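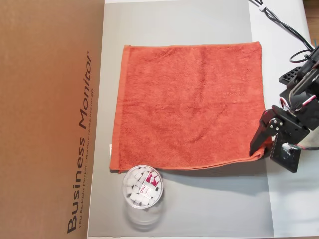

Reply from Eltdale support: Please tell us first who works beside the arm on this station, and if they have a stop button in reach. We will look at the towel folding after that.

One person works beside it. Before November she folded every towel by hand, 200 in a shift. Now she puts the towel on the gray board, watches the arm and corrects it. The stop button is at her right hand.

Ticket opened: Jun 3, 2025
Site: Hrubý laundry, folding station 8
Problem: in a run of 50 towels, 11 folds were refused by our own check. The hem is not straight, or the corner is missed.

Step 1. Grip on the thick fabric. I lowered the closing force by one level and repeated the run. The looped part and the flat hem do not behave the same between the fingers.
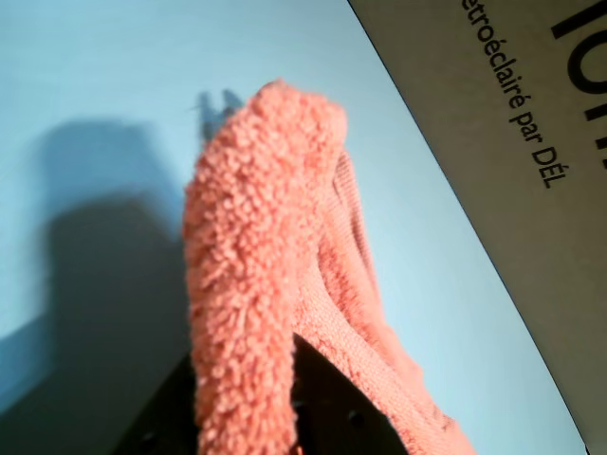 Step 2. Corner position
I moved the pick point a little inside from the hem. The triangle fold is better with this setting, but the long edge still bunches on some towels.
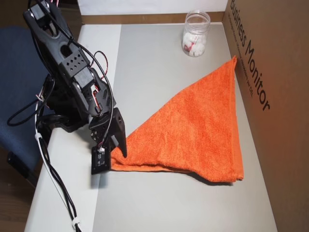
Sevelo: We have the same arm and our folders asked for slower speed, not for better corners. Did you ask yours?

I asked. She says the speed is good, but she does not like to wait with empty hands. She also wants to change the pick point herself, without calling me. At this moment only my login can do it.

Step 3. Second login. I made an operator account in Grornetance with two settings open, force and pick point.

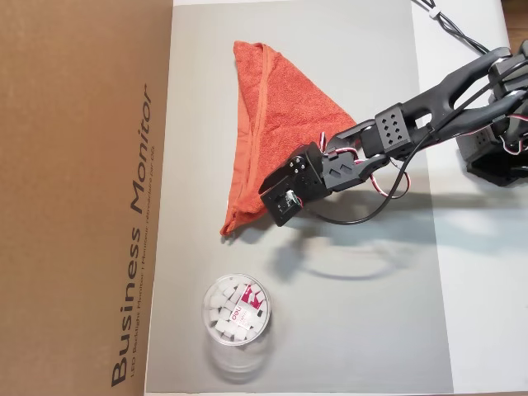 With this account she did the next run alone and wrote her values on paper. I will send them when I have copied them. Please keep the ticket open, the bunching is not solved.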